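Drucken | Als E-Mail senden

Stumach: Director's Cut auf Scheibe
August 2025

Acht Minuten mehr, und angeblich erklärt sich damit alles. Ich bleibe skeptisch. Der neue Prolog auf der Station Cistarholm verrät schon, woher das Signal kommt, und nimmt dem ersten Akt jede Spannung. 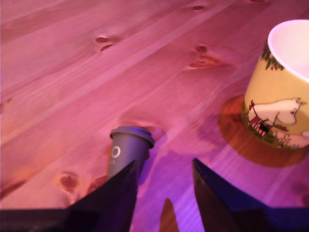

Miyuki Ishida sieht das anders: Ohne den Prolog sei Fujimotos Verrat reine Behauptung, die Kinofassung habe da einfach geschlampt. Mag sein. Die drei neuen Szenen im Maschinenraum hätte trotzdem keiner vermisst, und der Ton rauscht dort hörbar.
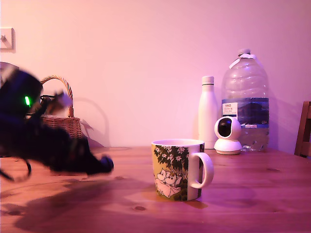
Holztisch mit Henkelkorb

Wer die alte Scheibe hat, behält sie.

Drucken | Als E-Mail senden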